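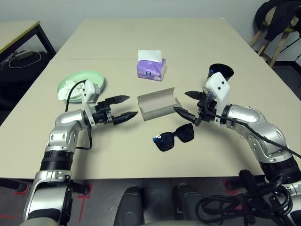
Household Routines and Their Claims
Handout 6: Clearing a table
August 2025

Read this before the session and bring it with you. The reading from the Wundden course pack is still required, even though I disagree with most of it.

1. What the advice says

Nearly all published advice on clearing a table comes down to one rule: everything has a home, so send it home. The Jekon method gives each object a fixed spot and tells you to return it there after every use. The MacLeish pamphlet wants a "landing box" on the table, into which you sweep whatever is lying around and sort it later. Wundden sits between the two and recommends both, which should make you suspicious right away.

None of the three tells us how long a table stays clear under its method. They show a table before and a table after. A clear table at one moment is weak evidence. I can clear mine in a minute with one arm and a closet door.

2. The small case

Take a pale table with very little on it: a green plate with crumpled tissues spilling over its rim, a purple tissue box with a fresh one pulled up, a black cup-shaped thing, and an open cardboard box with nothing in it. I like this case better than the overloaded desks in the textbooks. With few things on the table, the rules have nowhere to hide.

Start with the tissues on the plate. Are they trash? Most of you will say yes, and most of you will be right most of the time. But crumpled is a shape. It doesn't prove a tissue was used. The Jekon rule has no answer at all here, because a crumpled tissue has no home. It has a trash can or it has a pocket, and somebody has to decide.

Then the plate. A plate holding tissues is doing a job it wasn't bought for. Take it to the kitchen and you've followed the rule. You've also removed the only thing keeping the tissues in one place, and the next batch goes straight on the table. I would like to see one author deal with this. Nastus comes closest, in a footnote, and then drops it.

The tissue box may already be home. If people reach for it at that table, the shelf is the wrong place for it, whatever the chart says.

3. The empty box

MacLeish would be pleased to find an empty carton within reach. I'm not. An empty box on a table is one more object on the table. Fill it with the cup and the plate and the surface looks better, but the work has been put off and now has a lid.

There are fair uses for a box: moving house, carrying several things up a flight of stairs in one trip, keeping small parts together. "Later" is not on my list. If you want to defend it, say when later is.

4. About the numbers

The course pack says 2440 households tried the landing box and that 2095 of them were "satisfied." Look at how the question was put. People were asked in the week they started, when any new habit feels good. Only 400 were asked again in March, and the pack doesn't say how those were picked. It could have been the ones who still answered the phone. Please don't quote the first pair of figures in your papers without the last one.

5. A working order

I use the order below and don't claim it is best.

Deal with what is clearly trash.
Leave alone anything in use at that spot.
Carry off what belongs in another room, in one trip if you can.
Fold or remove empty containers.
Wipe what's left, then stop.

Step two causes the most argument in class. "In use" is vague, and I haven't found a better phrase.

6. For the session

Pick one table you live with. Write down what is on it in the morning and again at night, and change nothing for the first few days. Then try one method and keep writing. Note the failures too, including the days you forgot.

Papers are two pages, double spaced. Before-and-after photos may be attached but will not count as evidence.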